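Setting Up a Pretend Fruit Sorting Activity

Sorting play food onto plates is an easy tabletop activity for preschoolers. It takes five minutes to set up, and most of what you need is probably already in the play kitchen bin.

What you need:
Play fruit, such as a banana, a watermelon wedge and an avocado
Plastic plates in different colors
One large tray or mat with a raised edge
A table with some open space

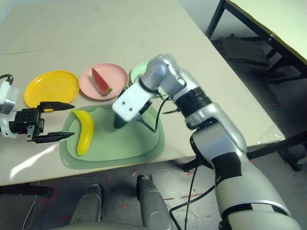
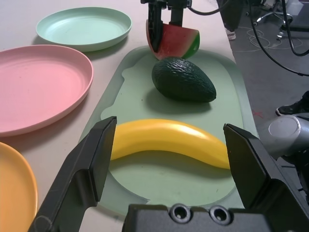 Plastic plates and play fruit with a green tray

Step 1. Clear a section of table. Ours is 90 cm deep, and a smaller one works if the plates still fit in a row without touching.

Step 2. Set the tray close to the child. A raised rim is worth having – round pieces roll, and the rim stops most of them. Ours came in a Feratitz picnic set. A baking sheet will do the same job.

Step 3. Line up the plates past the tray, within the child's reach. Plain colors are best. Printed plates from the Zanden set we tried first had cartoon fruit on them, and the children only wanted to match the cartoons.

Step 4. Put the fruit on the tray. Start with 2 pieces and add more once the child knows what to do. Whole fruits and cut wedges can be mixed.

Step 5. Give one simple rule. "The banana goes on the yellow plate" is enough for a first round. Later you can sort by size, by favorite, or by which fruits need peeling.

Step 6. Trade places. Let the child make up the rule and tell you where each piece goes. Get one wrong on purpose and see if you are corrected.

For a longer game, move everything back to the tray and start over with the plates in a different order. Older children can play it as a restaurant, with one person ordering and the other serving.

Cleanup

Wash plastic fruit in warm water with dish soap. Use an old toothbrush on anything with bumpy skin, and let it all dry on a towel before it goes back in the bin. We keep this set in an Iltier shoebox-size container with the plates stacked on the bottom. The tray doesn't fit, so it goes on the shelf underneath.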